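Du Plessis Dish Hire, Emdale
Frequently Asked Questions

These are the questions we get most often at the counter and by phone. If yours isn't covered, call the Emdale shop and ask for Loubna Shawky or Sizwe Khumalo.

BOOKING

What can I hire from you?

Plates, bowls, serving dishes, cups, saucers, flatware, and water glasses. We don't hire out tables, chairs, tents, or linens. We used to carry tablecloths and stopped a few years ago.

Is there a minimum order?

Yes. The minimum is 10 place settings, or the same value in serving pieces. If you only need two or three large bowls for a family meal, you can still have them, but you'll pay the minimum charge.

How far ahead should I book?

Two weeks is fine for most of the year. July and December fill up earlier, and we start taking bookings for those months in spring. We do sometimes have stock left on short notice, so it's worth a call.

Can I change my numbers after I book?

You can add or take off pieces until three days before pickup. After that we can usually add, but we can't reduce the bill. Please call for changes. Emails sent the night before a pickup don't always get read in time.

Do you take a deposit?

Yes, a refundable deposit on every order. It goes back to the card you paid with once the dishes have been checked in. Checking takes one working day for small orders and up to 3 for large ones.

Can I see the dishes before I book?

One of every piece is on the shelves by the door in Emdale. You're welcome to pick them up, stack them, and put them next to whatever you've brought. You can also borrow a single plate or bowl overnight for the cost of the deposit.

THE DISHES

What is the Lerkia range?

Lerkia is our name for the plain white pieces. It covers dinner plates, side plates, soup bowls, shallow bowls, and large serving bowls. There's no pattern and no colored band. Most customers choose it, and it's the range we hold the most of.

Do all the whites match?

Closely, but no. We've bought stock at different times, and some pieces are a slightly cooler white than others. We try to pack one order from one batch. On orders over 100 place settings we can't always do that, and you may see a small difference between tables if you look for it.

How big is the large serving bowl?

It holds enough salad or pasta for a table of eight. It's heavy, even empty, so please carry it with both hands and set it down on a cloth or a mat if you're using a stone counter. The order code is 2526. Use the code when you book online, because the salad bowl and the large serving bowl sit next to each other in the list and people mix them up.

Can the dishes go in the oven or microwave?

Microwave, yes. Oven, no. A few of the older serving dishes would probably be all right, but we can't tell you which ones, so the rule is the same for everything. Food should be cooked in your own pans and moved over for serving.

Can I put very hot food straight into a bowl?

Yes, if the bowl is at room temperature. Don't take one out of a refrigerator and pour boiling soup into it. If you want warm bowls, fill them with hot tap water for a few minutes and then dry them.

Do you have anything other than white?

There's a small set of blue-rimmed plates, enough for 3 tables, and some brown soup bowls that Iwona Nowicki found for us when the old hotel in Murkdale closed. Neither can be topped up if you need more than we have. Ask when you call.

PICKUP AND DELIVERY

Where do I pick up?

From the side door of the Emdale shop, between 9 a.m. and 4 p.m. There's a loading space that fits one van. If it's taken, wait on the street and ring the bell, and we'll bring the crates out on the cart.

Will it all fit in my car?

A crate holds dinner plates for 20 people and takes up roughly the space of a large suitcase. Most hatchbacks will take four crates with the seats down. Serving bowls go in their own boxes and can't have anything stacked on top of them. Cars with a lot of camping gear already in the back have been a problem.

Do you deliver?

Within Emdale and out to Murkdale. Kagiso Kruger does the deliveries and will call when he's on his way. Someone has to be there to sign. He'll carry crates to a ground-floor kitchen, but stairs need to be arranged ahead of time, and there's a charge.

Can you deliver late in the evening?

The last delivery leaves the shop at 5 p.m. Late collections, after an event, can be arranged until 10 p.m. in Emdale only.

UNPACKING AND SETTING OUT

How are the dishes packed?

Plates stand on edge in the crates with paper between them. Bowls are nested in short stacks with a sheet between each one. Keep the paper, since you'll need it to pack up again. If you're short, newspaper works for the outsides of the stacks, but please don't let it touch the dishes while they're damp. The ink comes off.

Do I need to wash them before I use them?

No. They leave here washed and dried. You may want to wipe off paper dust with a dry cloth, which takes very little time.

How high can I stack plates on the buffet?

Twenty dinner plates to a stack. Bowls, six. Taller stacks of bowls lean, and the bottom one tends to get stuck inside the one above it.

Two bowls are stuck together. How do I get them apart?

Put cold water in the top one and stand the bottom one in warm water. Wait a few minutes, then turn one gently. Don't tap them on the edge of the counter. If they still won't come apart, send them back as they are and you won't be charged.

CLEANING AND RETURNS

Do I have to wash the dishes before I return them?

It's up to you. Rinsed dishes with the food scraped off are included in the price. If you'd like to wash them fully, there's a small discount. Dishes that come back with food on them are charged at the dirty rate, which is printed on your order form.

Can I put them in a dishwasher?

Yes, all the plates and bowls. Leave a gap between pieces. The large serving bowls don't fit well in most home machines -- they block the spray arm -- and are better done by hand in the sink.

What's the best way to wash a large bowl by hand?

Warm water, ordinary dish soap, and a soft sponge. Take your rings off first. Wash the inside, then turn it over and do the foot, where grease collects. Steel wool and scouring powder leave gray lines in the glaze, so please don't use either. Dry it with a clean towel or leave it upside down on a rack.

There are gray marks on a plate. Did I scratch it?

Probably not. Most gray marks on white dishes are metal left behind by knives and forks. They come off with a paste of baking soda and water, rubbed on with a soft cloth and rinsed. You don't need to do this yourself. Siyabonga Van Wyk does it here when the dishes come back, and there's no charge for marks of that kind.

What should I look for when I check the white dishes?

Look at the rim first, then the inside. On a bowl, run a fingertip around the rim and down the inside slope, where a small chip is easier to feel than to see. On a plate or a shallow dish, tilt it toward a bright light and look along the raised edge. If you find a chip, put the piece to one side and don't serve food in it.
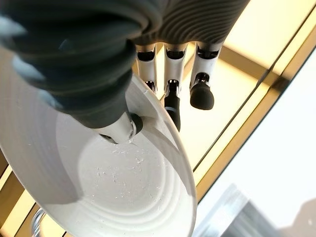
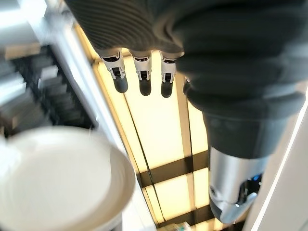

What if something gets broken?

Wrap the pieces in paper, put them in a bag, and return them with the rest. We count a broken piece as returned, and you pay the replacement price for it. One broken plate or bowl per order is free. A piece that doesn't come back at all is charged in full, so it's better to bring us the bits.

I found a chip when I unpacked. Will I be charged?

Not if you call before you use the dishes. We'll make a note on your order and bring you another piece if Kagiso is out your way.

I've packed one of my own dishes by mistake. Can I get it back?

Yes. Anything that isn't ours goes on the shelf behind the counter for 3 months. Tell us what it looks like. At the moment there are several serving spoons, a gravy boat, and the lid of a casserole dish.

What if I'm late bringing things back?

Call and tell us. A few hours usually makes no difference. A full day is charged as an extra day's hire, and in July there may be another customer waiting for the same crates.

Can I buy the dishes I hired?

Sometimes. Twice a year we sell off older Lerkia stock from the Emdale shop, mostly side plates and soup bowls. Leave your number with Loubna and she'll call you before the sale goes up in the window.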